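Varkent Hand Gripper, Room Tidying Kit
by Ralness

Home > Grippers and Hand Tools > Household Series

If you've ever come home after a long day, looked at the living room and wished something else would pick it up for you, you're our kind of customer! We get asked nearly every week whether a machine can do the tidying yet, and our answer is: some of it, slowly, and it still wants a person close by.

The Varkent is the gripper we'd suggest if you'd like to work on that question yourself. You hold it in your own hand and do the chore the way you always would, and later the same style of jaw goes on an arm and has a try (the arm is sold separately, see the Tuhumury page).

What's in the box
Hand-held gripper, light gray body, dark gray jaws
Set of 12 square markers
2 spare jaw pads
Charging cable and printed guide

Warranty: 56 weeks
Ships from: Potmont

What it does well so far
Small, firm things on a flat top are the happy case. Remotes, cups and little boxes come up nicely, and we've had good mornings with baskets that have a stiff rim. Wastebaskets are fine if they're light.

What it doesn't do well
Soft things, I'm afraid. A throw on a sofa is still a headache, and so is a backpack, with all those straps going their own way. A folded napkin can take seven tries, and by then you'd have done it yourself and put the kettle on.

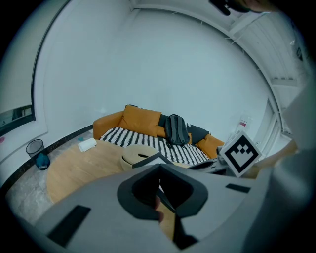
We'd also say, from plenty of experience, start with one surface and stay with it for a while. A coffee table is a lovely place to begin, and the sofa can wait until you've got the feel of the trigger. People who take on the whole room in the first week tend to write to us rather tired.

Customers who ordered in October: the revised guide is on the downloads page, and it replaces the one in your box.

Page updated 11/9/18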